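Property Management Practice
Week 4 handout: Key control and access registers
Prepared by Masaru Tsuji, April 2018

1. Scope

Key control covers the issue, return, storage and replacement of every key, fob and card that opens part of a building. These notes deal with mechanical keys and proximity fobs. Master key design is treated in the Foulkes reader and is not repeated.

2. Identification

Each item carries a code that means nothing to a person who finds it in the street. A street address or suite number must never be written on a tag. The code is matched to a door in the register, and the register is stored apart from the keys. Tag colour may be used to show a class of access (common area, plant, tenancy), provided the colour scheme is recorded in the register as well.

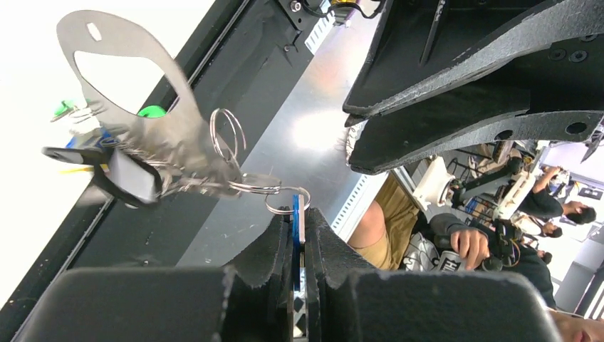
A set that is issued as a unit is registered as a unit. If one item is removed from the set, the whole entry is closed and a new one opened. Students often lose marks in the assignment by amending the old entry, which breaks the audit trail.

3. The register

Minimum fields are item code, holder, date out, date due, date in and initials of the issuing officer. The Zindham case study used a paper register for 382 items across 2 buildings. When Bruritz took over the management contract, the register was reconciled against the cabinets and the total revised to 521. The difference was made up of duplicates cut at the request of tenants and never entered – a failure of authorisation and not of storage.

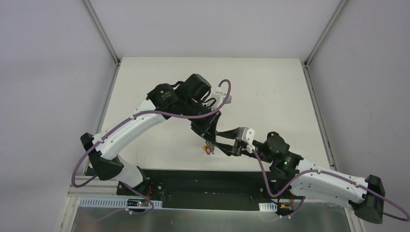
Two arms meeting over a white tabletop.

4. Loss and re-keying

On report of a loss, the officer cancels any fob at once and assesses the mechanical keys by the doors they operate. The cost of re-keying is apportioned under the lease. Where the lease is silent, the Brorner clause (see reader, section 4) is a useful model: the tenant pays for the cylinder and the owner pays for labour.
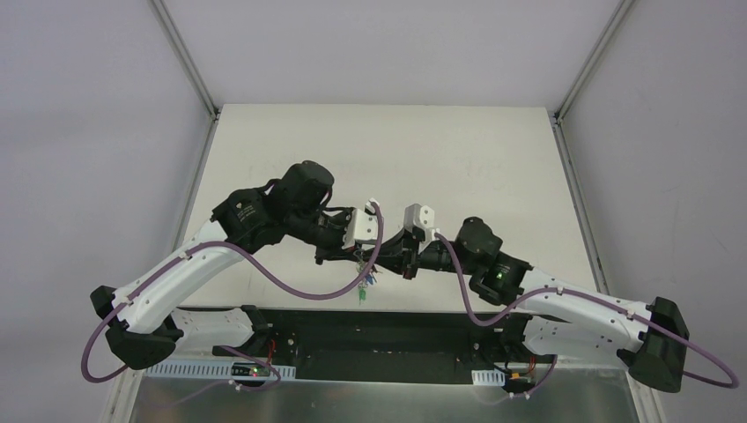
Fob cancellation does not remove the need for a loss report. The insurer will ask for both the time of the report and the time of cancellation, and a gap between the two must be explained in writing.

5. Tutorial preparation

Read the Zindham case study and draft a one-page key policy for a mixed-use building. Include a return procedure for contractors who finish after office hours.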